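The Parking Meters of Holitz

Opinion, January 2020

The town of Holitz has 30 new parking meters, and I have now lost an argument with 9 of them.

They arrived along Bolten Street in the fall, gray and upright as hall monitors. The council had voted for them after a presentation by Kenneth Ritchie, the deputy mayor, who promised that turnover of spaces would bring shoppers back downtown. I was in the third row that night. He had a chart with an arrow on it, and the arrow went up, and I remember thinking that in eleven years of attending these meetings I have yet to see one go the other way. 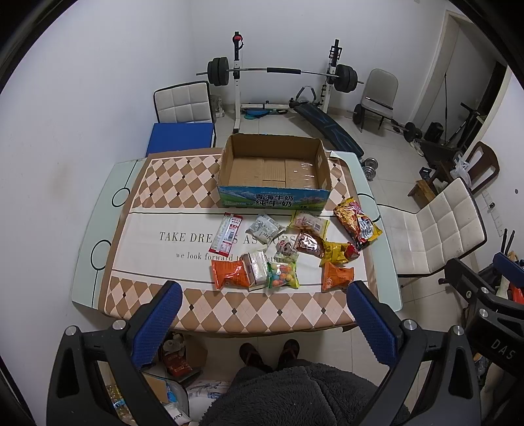

Let me say that I am not against paying to park. I grew up in a city where you paid to park, paid again when you got back late, and then paid a man named Sal to get your car out of a lot by the river. What bothers me is the app.

The meters don't take coins. They take a program called Grikar, which wants your plate number, your email, a password with a symbol in it and, for reasons known to the vendor, your birthday. My neighbor Agathe Renaud is 81 and has shopped at Chaudhary's hardware store since it opened. She does not own a phone that does anything except ring. In November she got a ticket for $115 while inside buying a $9 hinge.

She appealed, naturally. The form for appealing is in the app.

When I brought this up during public comment, Ritchie told me the town was "meeting residents where they are." Mrs. Renaud was on Bolten Street, where the town met her with an envelope under the wiper. 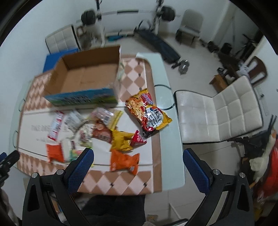

Town hall will tell you the meters are working, and by one measure they are. The clerk's office reports 555 tickets since they went live. If the goal was tickets, hats off. If the goal was shoppers, I would invite any council member to stand outside the bakery at noon on a Saturday and pick a space. Pick two. Park sideways.

The contract comes up for review in April. I'd ask for a coin slot, a first half hour free, and an appeal form printed on paper and kept at the front desk next to the dog license applications. The council may find all this expensive. I know a street where they could raise the money.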